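Workshop notebook, Clikenthorpe dye room
Thursday, April 16, 2026

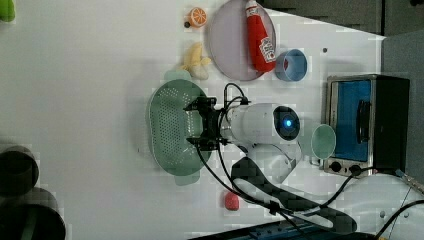 Pale green colander, oval, a handle at each end.

Second go at the madder today, and I'm much happier than I was after the first. For anyone picking this book up without having read the December pages: we are trying to get a proper brick red on the Skedar wool, the softer of the two we buy in, and so far it has given us every shade of salmon and one very fetching peach that nobody had ordered.

The wool went in to soak last night, 142 grams dry, in two loose skeins tied in four places with cotton. I do mean loose. The last lot was tied far too tightly (my doing, I was in a hurry for the bus) and came out with little white bands at every tie, rather pretty if you like that sort of thing, but no use for the Livport order. Alum at the usual strength, plus a pinch of cream of tartar, and an hour in the mordant bath with the lid on. I let it cool in the pot overnight and it felt lovely this morning, not sticky at all.

Now the madder itself. We're down to the last of the Cirillo root, the chopped kind, and I weighed what was left in the tin at 959 grams, so there is enough to be generous but we ought to order before the summer. I rinsed it twice in cold water and kept both rinses in jam jars on the windowsill, as they carry a good deal of the yellow and somebody may fancy them for a pale gold. Please don't pour them away! They have labels on.

The bath was the slow part. I wanted it at 60 degrees and no hotter, and the big ring simply will not sit still at that end of the dial. It wanders up as soon as you turn your back. In the end I moved the pot to the small ring, put a folded towel round it and stood there with the thermometer and a cup of tea, nudging the dial a hair at a time. It crept to 64 once while I was on the telephone, and I had it down again within a couple of minutes. If the browns creep in when the wool is dry, I shall know whom to blame.

I added a spoonful of chalk this time. Our tap water ought to be hard enough, but the older notes in the green binder swear by it, and the colour did seem to deepen quite soon after it went in. I can't say for certain it was the chalk. I should have kept a small skein out of the bath to compare, and I didn't think of it until everything was already in the pot, so that is a job for next time.

Straining was a nuisance as ever. The root breaks up and the fine bits get into the wool, and then you are picking them out for days. I've gone over to tying the root in an old net curtain before it goes in, and it's a great improvement, though the curtain is now a magnificent orange.

Both skeins are on the rack by the back door, out of the sun. Wet, they are a deep warm red with a touch of rust. They will dry lighter, they always do, so I'm trying not to get excited.

Still to do: wash one skein with the plain soap and leave the other unwashed for a week. Snip a length from each for the shade card, lot 1636. Ask about the Cirillo price for a larger sack. Save the bath, it has plenty left in it, and I'd like to try the coarse wool on Monday if the small ring is free.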